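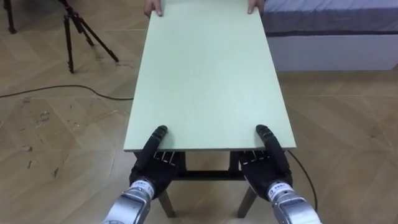

A table is the only piece of furniture that needs two people to move it and three opinions on where it should go. Chairs you can kick about on your own. A bookcase goes against a wall and stays there until somebody dies. But a table sits out in the middle of things, and every few months someone in the house stands in the doorway with their head on one side and you know your Saturday is gone. Our latest was over a table top, a long, thick slab in pale mint green, with a pair of hands at each end of it and a small wooden table underneath, and I have been thinking about it far more than a flat green rectangle deserves.

I should say that I'm in favour of the green. I wasn't at first. When my sister-in-law announced that she had found the very thing at Gatton, which is the salvage yard behind the station in Brivville and not the sort of place where you find the very thing, I pictured oak. Everybody pictures oak. We have all been trained to think that a proper table is brown and slightly sticky and has belonged to a farmer. Mint green is for hospital corridors and the insides of old bathroom cabinets. It is also, I now concede, the only colour I have ever seen a child put a felt-tip down next to and think better of it.

The case against the big brown table is one I've been building for years. It hides crumbs, which people say as if it were a virtue. I want to know where the crumbs are. A table that hides crumbs is in league with them. Put a plate on a pale plain top and you can see the plate, the fork, the ring the mug has left and the pea that thought it had got away. You wipe it, and it is wiped. On my mother's mahogany you could wipe for a week and never be sure.

Then there is the matter of size. The usual advice is to buy the smallest table that will do, and I think this is bad advice given by people who eat standing up. A small table is full by the time you've put the post on it. A long one gives you an end for the post and an end for dinner, and in between a sort of no man's land for the seed trays in April and the broken lamp the rest of the year. Iqra Chaudhry, who lives next door and has strong views on most things with legs, holds that no household needs more than 2 feet of table per person, and less if they get on. I have eaten at her house. My elbows remember it.

She was right about the carrying, though, and I'll give her that in print. A table top without its legs is an awkward animal. It has no handles and no sympathy. Whoever is walking backwards is in charge of nothing and blamed for everything, and whoever is walking forwards can see perfectly well and says "left a bit" without specifying whose left. I have known marriages get through illness and redundancy and come unstuck on a landing with a worktop from Khokhar's. The only sound method is to agree beforehand that one person talks. It doesn't greatly matter which, provided the other one can bear it until you reach the kitchen.

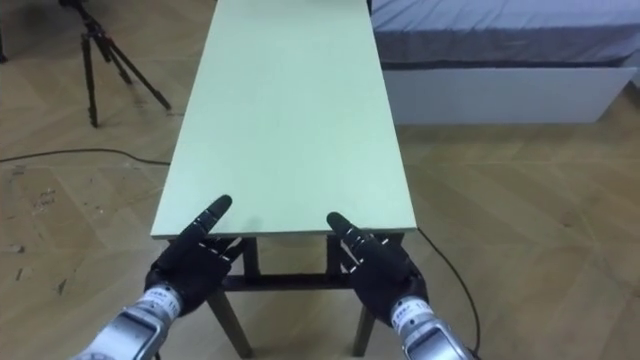
And once it is in, leave it alone for a bit. This is the part of my argument that loses me friends. The modern habit is to dress a table the moment it's standing up. A runner goes on, then a bowl of something you can't eat, then candles in three heights. The Tarel catalogue, which comes through our door whether we like it or not, had 61 pages of this in the spring, and I couldn't find a table in it that you could have rested a newspaper on. You'd have to clear the thing to lay it.

A bare top is a much better offer. It says sit down, bring whatever you're doing. It doesn't need a theme. I'd go so far as to say that the best any table ever looks is in the hour before anyone has thought of something to put on it, and I would happily stretch that hour to a fortnight if I lived by myself.

I don't, of course. By teatime on the first day our own new one had acquired a school bag, a cardigan and some six library books, two of them mine. My sister-in-law has since mentioned a runner. She has also been seen in the doorway with her head on one side, wondering aloud if it mightn't be better the other way round, under the window. I have told her I've got a bad back until at least the autumn.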